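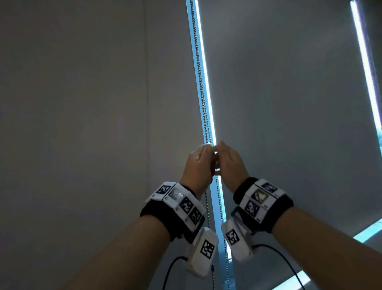 Yokoyama board: the same person as chairman and chief executive again

kestrel_holder
Posted 3/9/25
I have held shares in Yokoyama since it was a small maker of loudspeaker parts in Skevport. I read the notice for the annual meeting twice, to be sure I understood it. Resolution 4 asks us to keep the roles of chairman and chief executive together for another term. There is one page of praise for it: the honours, the scholarship fund, the new wing at the technical college. I have no problem with any of these. But the page doesn't say who on the board would tell the chief executive that he is wrong.

I wish to vote against, and I would like to hear from others before I send the form. English is not my first language, so please excuse me if some sentence is stiff.

oldledger
You had the same worry last year and the dividend went up. The company is well run. Why disturb it?

kestrel_holder
It went up, yes. My question is about the board and who leads it. A good year doesn't answer this.

marram77
I worked at the Drerkirport plant for 9 years, in purchasing. Decisions were quick there, and this was because one person could say yes. When we needed a second supplier of magnets we got the approval the same afternoon. At Tristel, where I went after, the same kind of paper travelled between two offices for weeks. So please don't think that splitting the job costs nothing.

tollgate
Tristel is a strange comparison, they were half in a merger at the time. Plenty of companies have a separate chair and still buy magnets.

marram77
Fair about the merger. I still say it was slower, and I was the one waiting.

pebble_and_co
Has anyone looked at the non-executive directors? The notice has their short biographies at the back, after the accounts. Two of them have been on the board longer than the chief executive himself. I don't call them independent, whatever the heading says.

oldledger
Experience is not a crime.

pebble_and_co
I didn't write that it was. After so many years you are a colleague, and it is hard to vote against a colleague you have lunch with.

kestrel_holder
Thank you, I had missed the biographies completely. I see also that the senior independent director is one of these two. That makes my decision easier.

quaymaster
Slightly off the subject, but does someone understand the part about the charity fund? It says the company gave 356 thousand to education and community projects, and in the next paragraph the fund is called the chairman's personal foundation. Is it the company's money or his?

tollgate
Both, I think. The foundation was started with his own money and the company adds to it each year. It was explained in the report before this one, in a note near the end. They should have repeated it.

quaymaster
Then the praise on the resolution page is a little generous, if part of the gift is ours.

oldledger
The college in Skevport has machines to train on because of that gift. My nephew learned there. I really don't care which account it was paid from.

quaymaster
I am glad for your nephew, and I would vote for the gift too. I only want it written in the correct place.

marram77
Practical question. I hold through a broker and the voting page closes earlier than the date in the notice. Is it the same for others?

pebble_and_co
Yes, mine closes 4 working days before the meeting. Ring them if the page doesn't open. Last September I was told by telephone that I could still send instructions by letter, and they accepted it.

marram77
Thanks, I will ring tomorrow.

tollgate
For the record, I will abstain on 4 and vote for everything else. I would prefer a separate chair, but I don't want to send the message that we are unhappy with how the business is managed.

kestrel_holder
I respect that, but I don't agree. Where I hold my shares an abstention is not counted at all, so the board will not notice it. If you prefer a separate chair, the form has a box for it.

tollgate
They do publish the number withheld, and almost every large fund reads it. Let me think about it some more.

oldledger
For, on all resolutions. Same as always.

kestrel_holder
Against on 4, and for the rest. I also sent a question to the company secretary about how the board will choose the next senior independent director. If I get a reply before the meeting I will copy it in this thread.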